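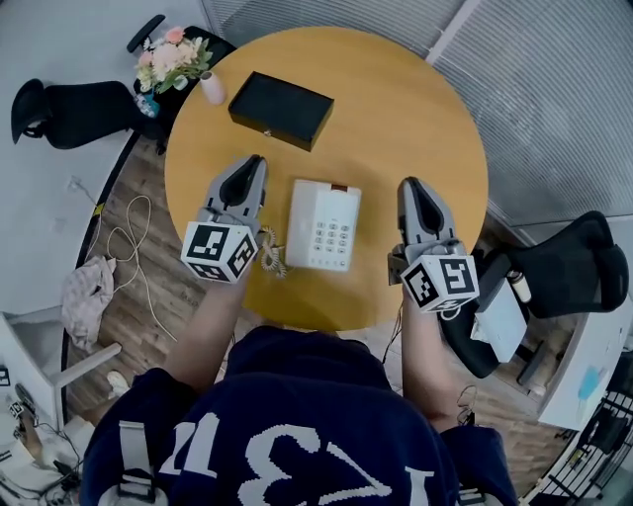 Section 2. Planning and Budgeting for Your Skedstead Station

You've decided to record handwork with the Skedstead hand-held gripper kit. Great choice of project! Before you order anything, spend an afternoon with this section. Most of the money people lose on a first station goes to parts they already owned or a table they had to replace, and a little planning takes care of both.

Have ready: a tape measure, a notepad, and the blank budget sheet from the back of this manual.

2.1 Decide what you will record

1. Write down the tasks you want, in plain words. "Pick up the phone handset and put it back" is a fine task. "Office stuff" is too wide to budget for.
2. Next to each task, list the objects it needs. Everyday things work beautifully - a desk phone, a small box with a lid, a cup.
3. Mark each task as one-handed or two-handed. A single two-handed task means you need the pair of grippers, so settle this before you ask for a price.
4. Set a target number of recordings. We suggest 300 per task for a first round. You can always add more once you've looked at the results.

Note: Check cupboards and thrift stores before buying objects new. A phone for this kind of work doesn't need a phone line.

2.2 Measure your space

1. Pick a table you can reach across comfortably while seated. Round or square, both are fine.
2. Measure from the tabletop to your elbow as you sit. Enter the number on line 7 of the budget sheet. If your elbows end up below the tabletop, budget for an adjustable chair.
3. Sit down, hold both arms out as if you had a gripper in each hand, and check that your elbows clear nearby chairs and cabinets.
4. Find the nearest wall outlet and measure the path to it along the wall, not across the floor.

CAUTION: Keep charging cables out of the area where your feet go. Buy the longer cable if you're between two lengths.

Note: The marker cubes at the base of the grippers need even light. Window blinds are worth having if you get strong afternoon sun, so add them to the sheet if your room has none.

2.3 Fill in the budget sheet

1. Enter the gripper kit first, using the written price from your dealer.
2. Add spare fingertips. Order one extra set for each gripper. They're small, they wear, and waiting on a delivery in the middle of a good week is no fun at all!
3. Add storage. Our Flinside office fills 13 gigabytes in a typical morning, so do the math for your own schedule and then double it for the backup copy.
4. Add task objects. The starter set at our Trultham workshop came to 210 dollars, and it still gets used almost every day.
5. Add paid time for the person wearing the kit, breaks included. New operators often forget this line, and it can be the biggest one on the page.
6. Leave some money unassigned. You will think of a wonderful new task in the second week.

2.4 Choose: buy, rent, or share

Buy if you plan to record most weeks. Rent if you have one project with a clear end. Sharing a kit between two teams works well too - just agree in writing on who replaces worn parts.

Ghoneim rental kits come with the shoulder straps already fitted. Purchased kits need fitting, so allow an hour for it and see Section 3.

CAUTION: Do not mix grippers from two different kits. Each pair is matched to its own marker cubes, and a mixed pair has to be calibrated again before use.

2.5 Before you send the order

1. Read your task list against your object list one more time.
2. Confirm left and right grippers on the quote if you need both.
3. Ask for the delivery date and book your first recording session at least a week after it.
4. Keep a copy of the completed sheet. You'll need the measurement on line 7 again in Section 3, Fitting the Straps.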